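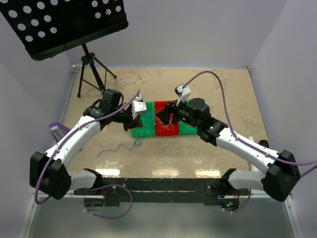 4.2 Where the heaters ended up

I had a tidy idea of how this part of the study would go. We would lend each of the 40 households in Molley a portable heater, suggest a spot for it in the living room, and then see how warm people felt on the sofa of an evening. The suggested spot was the one in the maker's leaflet, on an outside wall and well clear of the curtains. You can find it on the room plan in Figure 2, back in Section 3, marked with a cross.

Hardly anyone left it there for long. By the second home visit in December most of the heaters had moved, and they had nearly all moved the same way, towards people's feet. Some had gone to the end of the sofa. Others sat in front of the old hearth, even in houses where the fireplace had been boarded over years ago and the nearest socket was on the far side of the room. I asked one couple why they had run the lead all the way along the skirting board to get it there, and they looked at me as if I'd asked why the telly faced the chairs. That was where the warm thing went!

I think this matters more than it sounds. When we talk about comfort in a room we tend to talk about air temperature, and our loggers were set up to measure just that, on a shelf at seated head height. The diaries tell a rather different story. Out of 2634 diary evenings, 55 per cent mention a part of the body (feet, mostly, then hands, then "my back") and far fewer say anything about the room being cold as a whole. Thandeka Botha, who read every diary twice and has my lasting thanks, began keeping a separate list of the phrases people used, and I've drawn on it heavily in Section 5.

The type of heater made a difference too. Homes with the Mukska, the oil-filled one, got used to planning ahead. They would switch it on before tea and wander back in later, and several wrote that they liked the room best at the end of the evening, just when they were about to leave it for bed. Homes with the Plerex, which is a flat panel and gives off most of its heat from the front, treated it much more like a fire. They pulled it close, turned it up and switched it off again, sometimes after only 20 minutes. I had expected the Plerex homes to grumble about uneven warmth and they did, a bit, but they also scored their evenings slightly higher for comfort. I wouldn't hang too much on that, as the scores were bunched together and a few households filled in a whole week at one sitting (you can tell from the pen).

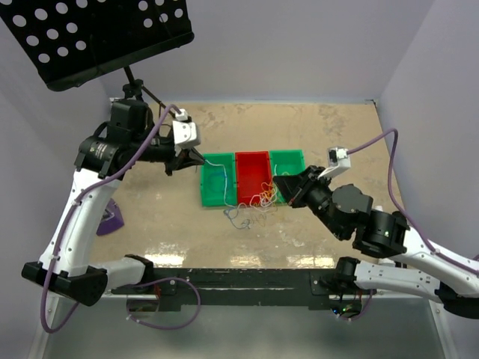
Then there is the matter of draughts. Just before the last round of visits we fitted a Yau chimney stopper in every home with an open flue, partly because Cheng-en Wan had been pestering me about air leakage since the pilot and partly because I was curious. It's a simple thing, a wad of felted wool on a handle that you push up into the throat of the chimney. The loggers barely noticed. The people did. Diary entries about cold ankles dropped off within days, and in a couple of homes the heater drifted back to where we'd first put it, with no prompting from us at all.

I can't fully untangle the stopper from the weather, which turned milder in the same fortnight, and I should have held back a few homes as a comparison. If I ran the study again I would stagger the fitting so that half the open-flue homes got theirs later. I'd also put a second logger at ankle height. We talked about doing so at the start and decided against it on grounds of cost – a saving I've regretted every time I've opened the data.

One last thing before the costs in Section 4.3. Moving a heater nearer to the seating changes how long it's left running, so the running hours reported there shouldn't be read as the effect of the heater type alone. Where a household told us the date of a move, I've split its record into before and after. Where it didn't, I've left the record whole and marked it with a dagger in the table.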